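Home Vacancies Surveys Training Archive Contact

Search vacancies Enter keyword or reference Go

Last updated: January

Interior Condition Surveyor (Timber Floors and Linings)

Restora, Povthorpe office
Fixed term, six months, full time
Reference: POV-33

Restora wishes to appoint an Interior Condition Surveyor to work on the Povthorpe housing survey. The survey covers 91 dwellings with boarded floors, timber linings or both. The post holder will inspect rooms, record the condition of floors, skirtings, wall linings and boarded ceilings, and prepare repair schedules for pricing by others. The post does not include structural calculation, asbestos sampling or the supervision of contractors.

Background to the survey

The dwellings were built in three phases and altered piecemeal afterwards. Original floors are softwood boards on joists, with later areas of hardwood strip and sheet material laid over the boards. Drawn records are incomplete. The earlier inspection left 1,740 room sheets, most of them handwritten, and these use at least two incompatible grading scales. Part of the work is to re-inspect the rooms concerned and bring the sheets onto the current scale. Sheets which cannot be matched to a room are to be listed separately and not amended.

Repairs will be let in two packages. The first, for floors and skirtings, has been placed with Đỗ Joinery. The second, for linings and ceilings, will be tendered once the schedules are complete. The schedules must therefore be capable of being read by a firm which has not visited the dwelling.

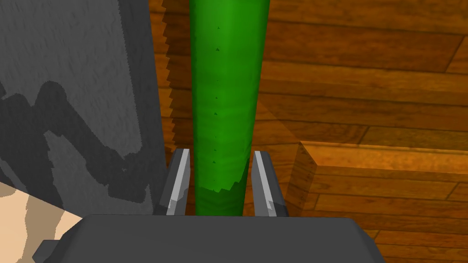 Measurement on this survey is by tape, laser and level, and all dimensions entered on a sheet are taken at the surface. Dimensions must not be scaled from a view. Applicants should understand why: the green cylinder standing upright in the picture becomes slightly narrower towards its lower end purely through the angle of view, and a pipe, newel or cased column in a small room will behave in the same way. Where access prevents direct measurement the entry is marked E (estimated) and the obstruction is named. Not more than one estimated dimension is accepted for any single element.

Duties

The post holder will:

- inspect and grade floors, skirtings, linings and ceilings in occupied and vacant dwellings;
- take moisture readings at the positions set out in the survey manual;
- record board width, direction of lay, fixing method and joint type;
- identify earlier repairs and state whether they can be retained;
- enter each sheet in the Drinico records system by the end of the next working day;
- prepare a repair schedule for each dwelling, with quantities;
- attend a weekly grading meeting at the Povthorpe office.

Grading is carried out against written descriptions and not by general impression. A floor is assessed board by board if there are gaps, cupping or insect damage, and by bay in all other cases. Colour variation between boards is not a defect and does not affect the grade. Surface scratches are noted only where they pass through the finish into the wood.

Wall linings are graded separately from the wall behind them. Where a lining meets a plastered wall the junction is examined along its whole height, and any gap of more than 2 mm is entered with its position measured from floor level.

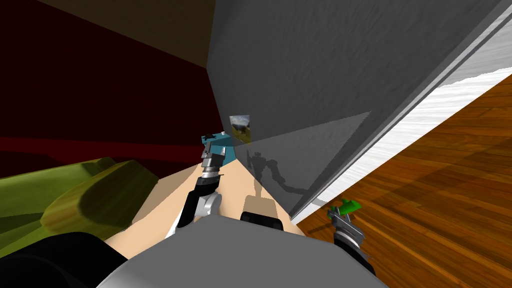

Skirtings are entered in continuous runs. A run ends at a door opening, a change of profile or a change of material, and does not end at an internal or external corner. Scribed and mitred corners are distinguished. If a skirting has been refitted over a later floor covering, the depth concealed should be stated where it can be found without lifting anything.

No opening-up is to be carried out by the surveyor. Loose boards may be lifted if they are not fixed and if the occupier agrees. Requests for opening-up go on form C and are dealt with by the contractor after the first visit.

Hours, pay and place of work

The working week is 37 hours, worked between 8.00 am and 5.30 pm. Visits to occupied dwellings are made between 9.30 am and 4.00 pm. Pay is on the technical scale, point 33, with mileage paid from the Povthorpe office. Tools, meters and protective clothing are supplied. Surveyors may use their own hand tools but may not use their own moisture meters, as readings from different models cannot be compared without correction.

Desk work may be done at home for up to two days in each week once the training period is complete. Annual leave is calculated in proportion to the length of the contract. An extension is possible if the second repair package is let within the term, though no undertaking is given.

Requirements

Applicants must have:

- a relevant qualification in building surveying, carpentry and joinery, or building conservation, or equivalent site experience;
- working knowledge of the common softwoods and hardwoods used in domestic floors;
- experience of preparing measured schedules;
- the ability to write short, exact descriptions in plain English;
- a full driving licence and use of a vehicle.

Familiarity with Drinico is useful but will not be scored. Applicants without it will be trained during the first fortnight. Experience of working in occupied homes will be scored. The work involves kneeling for long periods, carrying equipment up stairs and entering confined roof and floor spaces, and applicants are asked to say on the form if adjustments would be needed.
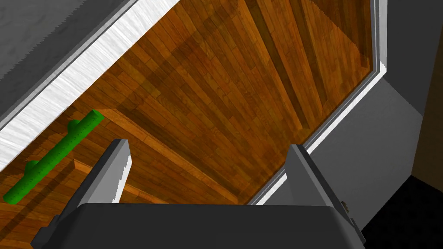
How to apply

Applications are made on the standard form, which can be requested from the Povthorpe office by post or email. A CV alone will not be considered. Please quote the reference given at the head of this notice and include:

1. The completed form, with the employment section in date order.
2. One repair schedule prepared by the applicant, of no more than four pages, with names and addresses removed.
3. Contact details for two referees, one of whom must have supervised site work.

Schedules are marked on accuracy of description, consistency of units and clarity of location. Layout is not marked. Where a schedule was prepared jointly, the applicant should state which items are their own.

Selection

Shortlisted applicants will be invited to a half-day assessment in Povthorpe. This consists of a timed room inspection, a written exercise and an interview. The room inspection lasts 50 minutes and is carried out alone. Applicants complete one blank room sheet and are given the grading descriptions on arrival. 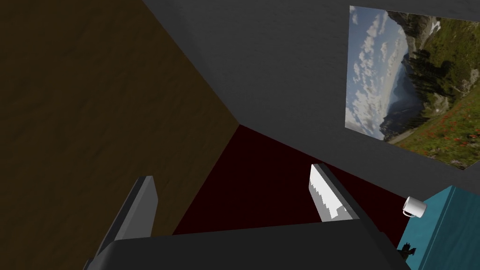

The written exercise takes 40 minutes. It requires the applicant to convert three old room sheets to the current scale and to identify any entry which cannot be converted. Calculators are permitted. The interview follows after a short break and covers site safety, conduct in occupied dwellings and the contents of the submitted schedule.

Travel expenses to the assessment are paid at the standard rate on production of receipts. Applicants will be told the result in writing, and marks for each part are available on request. Unsuccessful applicants may ask to be placed on the reserve list, which remains open until the end of the contract term.

Applications close at noon on the last working day of January. Forms received after that time will be returned unopened.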